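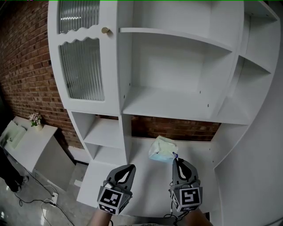 2 min read

3.2 Loudspeaker alignment and listening positions

The second set of measurements was made in July with the touring system owned by the Nallow crew. The system has four bass bins, two midrange cabinets per side and a pair of horn tweeters, all driven from a single preamp built by Jenő Pap. Crews in this tradition usually align their stacks by ear, with one person walking the floor while another adjusts the crossover. We wanted to know how closely the result agrees with an alignment made from impulse responses.

Hrefna Thygesen and Zlata Nechyporuk each tuned the system by ear, without seeing the other's settings. Both used the same dub plate and were given 35 minutes. The delay between bass and midrange was then set a third time by the authors, using a swept sine and a measurement microphone at the mixing position. Level was held constant across the three conditions at the preamp output.

Figure 4 plots the magnitude response for each condition, averaged over all floor positions.

Figure 4. Averaged response by alignment condition. Solid line: measured alignment. Dashed line: Thygesen. Dotted line: Nechyporuk. Smoothing is one-third octave.

Below the crossover the three curves are almost the same. They separate above 600 Hz, where both ear-tuned conditions show a shallow dip that the measured alignment does not. The dip is deeper in the Nechyporuk condition and closes again by 2000 Hz. Moving the microphone toward the rear wall reduced the difference between conditions, as would be expected where reflected sound dominates.

The listening results do not follow the measured flatness. Dancers at the Wodovness session, who were not told which setting was in use, preferred the Thygesen alignment. Bisgaard (Section 2.3) found a similar preference for a slightly recessed midrange at high playback levels and linked it to fatigue. Our data cannot confirm that link, as exposure times were not logged for individual dancers.

One limit should be noted. The horn on the left stack was replaced between the second and third conditions after a diaphragm failed, and the replacement was matched only by sensitivity. Right-stack data alone give the same ordering of conditions.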